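Budget for the small parts before you compare arms. At Pudarau we set aside 4,000 for a two-arm table and spent 513 of it on cables, straps and clamps - a line missing from the first draft.

Measure the table with both bases in place, then check the reach to each bin.

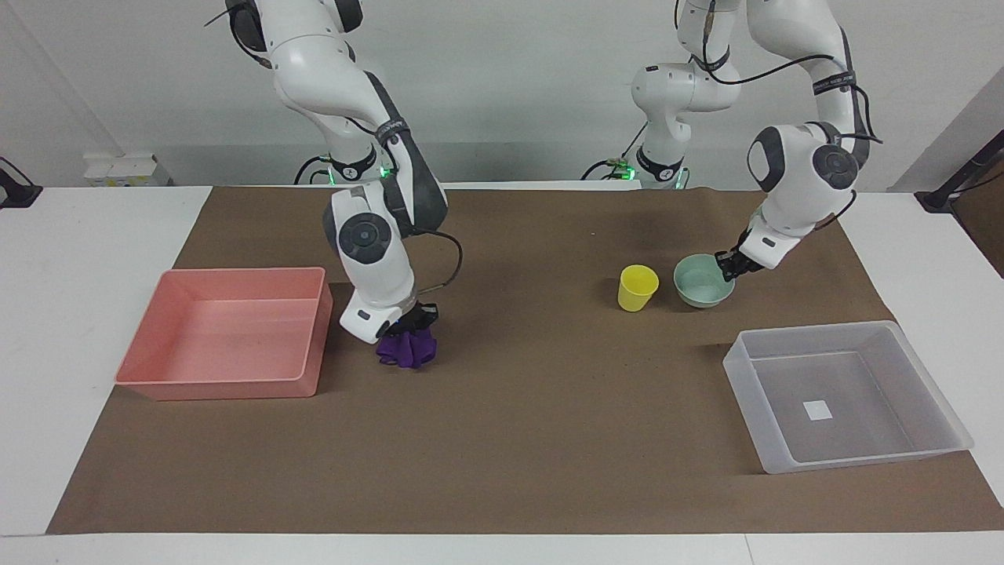 Planning / Consumables

Price cloths, cups, bowls and bins as one kit and order two kits. Brown paper for the work surface goes on a separate line, as it wears out sooner. Allow around 232 per kit. Send the list to Telmo Soler before the November order.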